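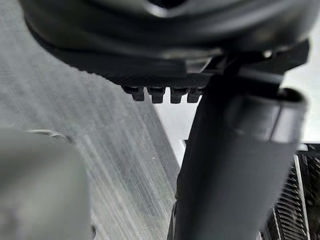
Week 3: Evaluating a packaged hand-and-camera kit

Product under review: the Jenus hand kit, sold by Troncoso. Price as quoted to the Cludadport lab is $2346 with the camera mount, $1289 without. Freight is extra.

The wrist camera looks along the hand, so part of every view is taken up by the hand itself. Allow for this when you plan a reach. Glossy shells also throw highlights, and a bright wall or window behind the fingertips can wash out the background.
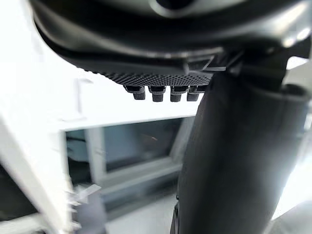
Check exposure before you judge the grip software. Lock it manually, then repeat the run on auto and compare the two.

For your report, cover:
Usable field of view
Ease of mounting and cable routing
Warranty and spare parts, including fingertip pads

Compare against the Gokgate rental plan, minimum term 3 months. Reports are due Sunday, 3 pages maximum, metric units throughout.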